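Soda cans, two arms and one slow planner

2021-03-26

So I finally got Runetti talking to both arms without it falling over, and I want to write this down before I forget how. Runetti is my little motion planner (the old one was called Matar, rest in peace), and moving soda cans on and off a wire rack has been eating my evenings since July.

The planner used to treat every can already on the rack as a solid box with a fat margin around it. Great for safety, terrible for getting anything done! With neighbors that close, it would burn through 3972 samples and come back with no path at all.

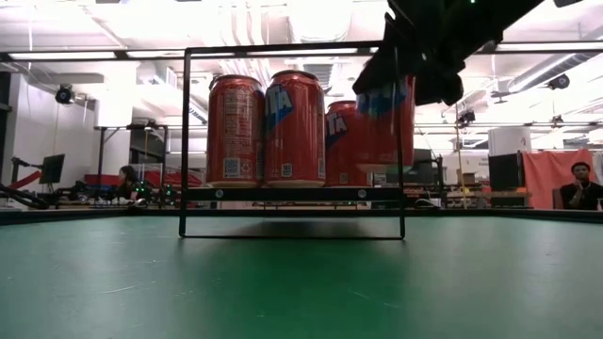
I swapped the boxes for cylinders and let the margin shrink over the last bit of the approach - 5 millimeters at the very end. Same query now needs 1224 samples, and the whole plan comes back in 400 milliseconds. I did a happy dance, I'm not ashamed.

Two arms is a different headache. Cesodier, the scheduler that sits on top, gives each arm its own slice of time and locks the space in the middle, but the lock was being let go as soon as a gripper's fingers opened, even with the rest of the arm still parked in there. Now it waits for the wrist to clear too.
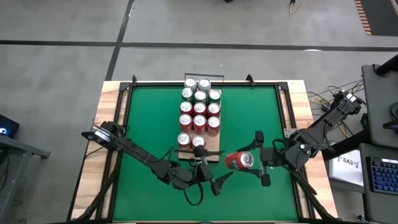 Both arms over the green mat, with a red can in the right gripper.

Next up is replanning when a can gets nudged. The code is a mess, but I'll push it once the tests pass.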